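December, quarter to six, dark as a cupboard

Bathroom fund stands at 3185. The quote from Irnham came to a good deal more than that and didn't include the floor, so I have gone back to baths of other people's choosing and will think about it in spring.

Callum Stockdale rang at lunch to ask if I was "still doing the loo". I said I was doing it in my head. He did his in three weekends and has mentioned it at every meeting since, including a funeral. I have been looking at colours again, mostly to annoy him.
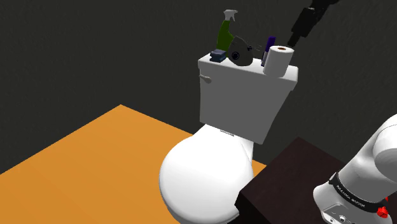 Orange floor, charcoal wall. Undecided.

Otherwise a day of small defeats. Walked to the post office with Mum's parcel and was told it was 297 grams over, so I stood at the side counter taking out shortbread and eating it. The woman behind me in the queue had one too. Sent the rest. Mum will get a scarf, a calendar and four lonely biscuits in a tin meant for twenty.

Ayodele came round at three with the choir music. We are doing the Lam carol again, the one where the altos hold one note for most of a page and are then told off for going flat. She thinks we could drop the second verse and the audience would thank us.

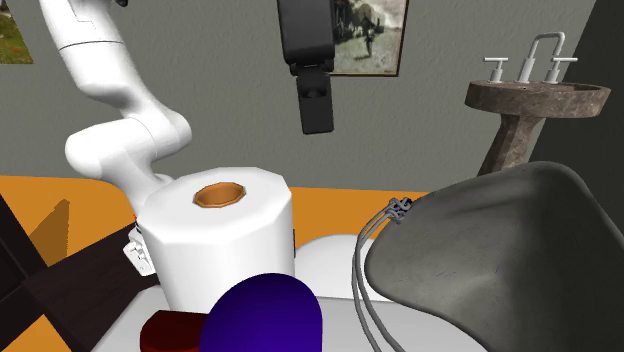
She stayed for tea and told me about her cousin's wedding in Clenau, where it snowed so hard that the band never got up the hill and an uncle played the accordion until two. She has a video. I have now seen all of it.

Tried to write the cards after she'd gone. Got as far as the Ds. I don't know who Dennis and Pru are but they've sent one every year, so they get a robin.
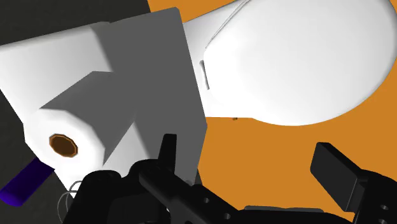
Soup for supper, the leek one, too much pepper. Boiler made its noise again at eight and stopped when I went and stood next to it. Must ring about that tomorrow, and buy stamps, and find out where I put the good scissors.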